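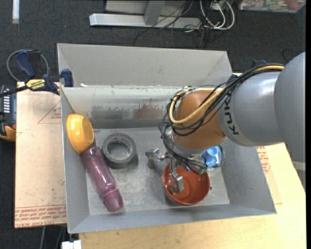
A robot arm reaches into a large grey bin.

How does a computer read your handwriting?

Tue 1 September
By the Kusuma children's page
133 shares | 2 comments

Maybe you have written a postcard from your holiday. You wrote the name of a street and the name of a town, and you put a stamp in the corner. Then the card went into the post box. In many places a machine is the first one to look at the address, and it must find out where the card should go.

For you, reading is easy now. But do you remember when you learned it? At the beginning all letters were only lines and circles. A computer has the same problem, and it has it every time.

What the computer gets

When we put a postcard under a scanner, the computer does not get letters. It gets a very big table of numbers. The card is divided into tiny squares, and for each square there is one number. A small number means that the square is dark. A big number means that it is bright. These tiny squares are called pixels.

You can try this with squared paper. Draw a thick number 7 on it. Now make every square black if there is more ink than paper in it, and leave the other squares white. Take a few steps back and look at it. You can still see the 7, but the edges look like stairs. If your squares are small, the stairs are small also.

So the computer has a table of numbers, and from this table it must say "this is a 7". It is a bit like somebody reads you the colours of all the squares through the telephone, one after the other, and you have to guess the picture.

Why it is difficult

Printed letters in a book are quite simple, because every "a" looks like the other "a". With handwriting it is different. Some people write a 7 with a small line through the middle and some people write it without. Some people write the number 1 with a long nose, so that it looks almost like a 7. There are people whose "n" and "u" are the same, and you know only from the rest of the word which one it is.

Also the letters are not always in the same place. They can be big or small, they can lean to the left or to the right, and in joined-up writing they hold hands, so it is hard to see where one letter stops and the next one starts. Sometimes there is a drop of coffee on the paper.

The first idea: rules

In the early days, people tried to give the computer rules. A rule for the number 8 could be: "It has one circle on the top and one circle below." A rule for the number 0 could be: "It has one circle and nothing else."

It sounds good. But what happens if you write your 8 very quickly and the top circle stays a little bit open? Then the rule says it is not an 8. So we write one more rule for the open eights. Then comes a person who writes the 8 as two separate balls, and we need another rule. After some time there are so many rules that they begin to fight with each other. A rule which helps with one person's 8 makes a mistake with another person's 6.

The second idea: many examples

Today most programs learn from examples. Let us take a program and call it Stirkel. At the beginning Stirkel knows nothing. We show it a picture of a handwritten number and it makes a guess, and the guess is very bad. Then we tell it the right answer. Stirkel changes itself a tiny bit, so that next time its guess is a little better for a picture like this one. After that comes the next picture.

What is it that changes inside? Imagine a big board with a lot of small wheels, like the wheel for the volume on an old radio. Every wheel decides how important one small thing is. One wheel may be for "is there something dark in the upper left corner?" and another one for "is there a line that goes down?" When the guess is wrong, the program calculates in which direction each wheel should be turned. It turns all of them, but only very little. If it turned them too much, it would forget what it learned before.

The wheels are not real wheels, of course. They are numbers, and the big programs have many millions of them. People call them "weights". When many weights work together in layers, this is called a neural network. The name comes from the nerves in our head, but a neural network is much simpler than a brain, and it does not think about lunch.

Layers, like in a sandwich

The first layer looks only at very small parts of the picture. It can find edges, which are the places where dark meets bright. The next layer takes these edges and puts them together, and so it can find corners and bends. A later layer puts corners and bends together and finds bigger parts, for example a loop or a long leg. At the end the last layer says: "I think it is a 9, but it could be a 4."

It is important that the program says both. It gives points to each possible answer, and the answer with the most points wins. If two answers have almost the same points, the program is not sure, and then a careful post office lets a person look at the card.

Words help the letters

Imagine that our postcard goes to the town of Bindau, which lies on the river Mirel. The writer was in a hurry. The fifth letter could be an "a" and it could be an "o". If the program looks only at this letter, it can not decide.

But the program also has a list of towns. There is a Bindau on the list, and there is no Bindou. So it chooses the "a". You do the same thing when you read a letter from your grandmother. You do not look at every letter alone. You know which words exist, and you know what she probably wants to tell you.

This trick has also a bad side. If there is a new street which is not yet on the list, the program may change its name to an old street that looks similar. Then the card makes a longer trip than it should.

Can the program be cheated?

It can be wrong, yes. A program only knows what was in its examples. If all examples were written by grown-ups, it will have trouble with the writing of children, who often make big round letters and sometimes turn them the wrong way. If all examples come from one country, it can be confused by the numbers from another country. For this reason the people who make such programs should collect writing from many different hands, old and young, left and right.

There is one more rule, and you know it from school. The program must be tested with pictures it has never seen. If your teacher gives you in the test exactly the same sums as in the homework, with the answers already known to you, then she does not find out if you can calculate. She finds out only if you have a good memory. With computers it is the same, so some of the pictures are put away at the start and are used only for the test.

Try it yourself

You need paper, a pen and a few people from your family or your class.

Ask everybody to write the numbers from 0 to 9 two times, once slowly and once as fast as they can. Cut out the numbers, so that you have one small piece of paper for each. Write the right answer on the back. Mix them well.

Now take 20 of the pieces and put them in an envelope. These are for the test, so do not look at them. With the rest you can train a friend who has not seen the writing before. Show a number, let your friend guess, then turn the paper around. When you are finished with them, open the envelope. Which numbers were the hardest? Did your friend mix up the 1 and the 7, or more the 4 and the 9?

Do it once more with your friend looking through a small hole in a piece of card, so that only a part of the number can be seen. Then you are very near to what the first layer sees.

Words to remember

Pixel: one tiny square of a picture.
Scanner: a machine that makes a picture from paper for the computer.
Weight: a number inside the program that says how important something is.
Neural network: many weights that work together in layers.
Training: showing examples to the program, together with the right answers.

2 comments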